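The Long Pillow Comes Back

Ask anyone over sixty in Vainio about bolsters and you get a story. Usually a grandmother in it. Usually feathers.

I came up in July to write about the old bedding trade, or what's left of it. One street, two shops, a workshop above a bakery. Hot. The bakery doesn't help.

Martti Mustonen has been filling bolsters up there for 31 years. Kapok when he can get it, wool when he can't. He weighs nothing. Squeezes the end, listens, adds another handful. "A pillow moves in the night," he says. "A bolster stays where you left it." He sleeps with one under his knees and thinks everybody should.

His firm, Zivik, used to send 740 a month to hotels down the coast. Then the hotels went over to square cushions, piles of them, the sort you throw on the floor before you can get into bed. Zivik went from 10 sewers to Martti and a nephew. They very nearly packed it in.

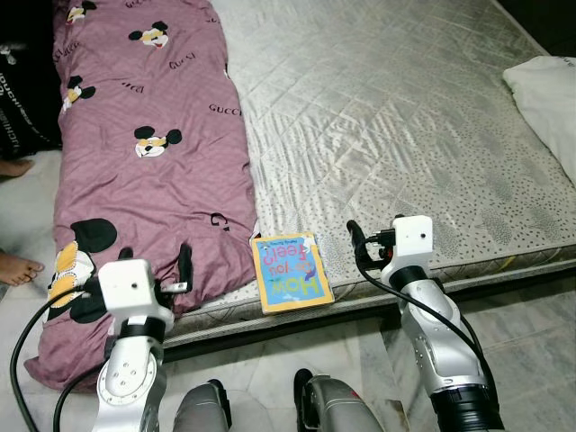

What saved the long pillow was side sleepers. Also bad backs, pregnancy, people watching films in bed on a laptop. Orders crept up, then didn't stop. But the new buyers don't want their gran's white cotton with the buttoned end. They want something loud. Mauve, cartoon Mickey Mouse faces all over it, GUCCI printed in between, one of the mice in yellow sunglasses. Martti pulls a face at that sort of thing. His nephew says it's what gets teenagers buying bolsters at all, and he has a point.

Over at Davutik, the bigger of the two shops, Panagiotis Obradović keeps the covers on a rail like coats. Stripes sell to couples, he reckons. Plain linen to people who have just moved house. He charges 125 for a wool-filled one and doesnt haggle, though I did see him throw in a spare cover for a woman who'd come on two buses.

His advice, scribbled down fast. Buy it firmer than you think you want. Get a cover with a zip, not ties. Air it at an open window once a week and turn it end to end when you do. Never fold one to fit a cupboard, the filling will remeber.

I bought the plain one. Grey, wool, heavy as a dog. Carried it to the station under my arm and took up two seats all the way home.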